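Notebook — June — household prep survey, Kumlow catchment

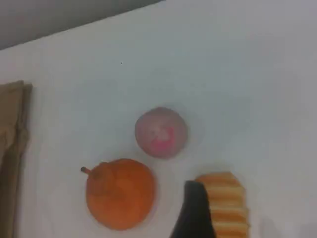 Survey returns

481 forms back out of 1,000 dropped. Better than last flood season but the low streets by the creek are thin again. Gwilym thinks renters are binning them. Could be. Could also be that the form still says "householder" on the front — change that before next drop.

Q7 is a mess. "Do you know your evacuation route" — people tick yes then write in the road that goes under first. Needs splitting: do you have a route, and which one. Delyth to redraft, I'll check the wording with the neighbourhood group.

262 said they'd take in a neighbour overnight. Did not expect that. Want this mapped against the streets with older residents before anyone gets excited.

Phone tree trial

Started 6.40 pm. Stalled at the third link, Bradley's number was the old one. Restarted from Elīna, went ok after that. Two people said they thought it was a scam call. Script needs the name of the group in the first sentence, not the fourth.

Text vs call — texts got read faster but hardly anyone replied, so no idea who acutally got the message. Ask Hefin if we can do a one-word reply.

Meeting w/ council people

They want a single score for "preparedness" per suburb. Don't like it. Kumlow would come out fine and the caravan park would vanish in the average. Said we'd send a short table instead, by street cluster. They didnt say no.

To do

— recode Q7 by hand, first batch only
— new phone list, check every number
— translated forms: who has the master copy??
— ring the caravan park manager before 4, she leaves early
— quote for printing 3,000 of the fridge sheet, one side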